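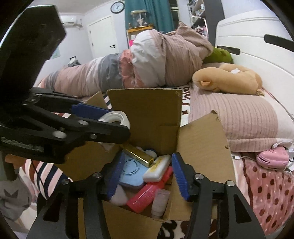

Elaine Bragança wrote:

> The Frota site has submitted 93 box-unpacking examples from bedrooms. Before we approve the remainder, may I ask whether a box on or beside a bed is within scope? The Lirno guidelines mention only tables and counters.

It is within scope. The Nalance working group settled the matter in September, and the guidelines will be amended. Soft surroundings such as comforters and pillows are wanted in the training set, and contributors should leave them as they are.

Sites collecting with hand-held grippers are asked to observe the following.

1. Mixed contents. Each box should hold items of different shapes and stiffness. A roll of packing tape, a plastic bottle and a flat case in one box are acceptable together.

2. Flaps. Keep the flaps open for the whole example. Torn flaps need not be replaced.

3. Approach. Begin recording before the fingers reach the contents, and vary the side from which they enter.
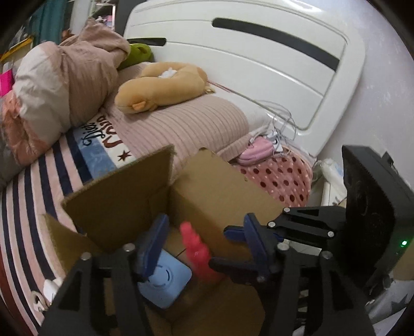 4. Failed grasps. Submit these with the others, marked "incomplete" in the log. Of the 125 examples received from Brutinier, 18 were removed by the site before upload, and we would ask that they be restored.

Elaine, please proceed with the remainder under the existing batch number. Questions on labeling may be sent to this list.

Data Collection Office
Nalance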